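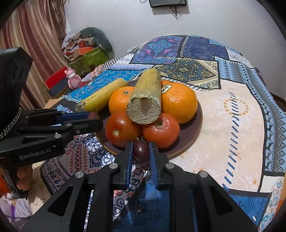

Unit 5. Recording demonstrations with hand-held grippers
Instructor: Laimutė Jankauskaitė

Teaching by demonstration means a person does the task and the robot later learns from the recording. In the February labs we did this by remote control, driving the arm from a second station. In this unit you hold the grippers yourself, one in each hand, and no arm is involved until training.

What gets stored
Each recording holds the camera video, the path of each gripper and how far the fingers are open. Contact force is not stored. With soft fruit the learner has to work from finger opening and video alone, so close slowly and stop when the fruit is held.

Doing a take
Start with both grippers open and in view of the work. Pick up one item, place it, open the fingers fully, then back away. Keep your wrists within the range the arm can reach. If you drop something, finish the take and mark it as failed. Do not delete it.

How many
Each pair records 100 takes. Last year's set had 438, of which nearly 300 were usable. Most of the rest were lost to fast wrist turns, where tracking slipped.

For next time
Read the Zernmont notes on remote control, sections 1 and 2. Write half a page on which tasks you would still teach that way, and why. Hand it in by 23 November 2020.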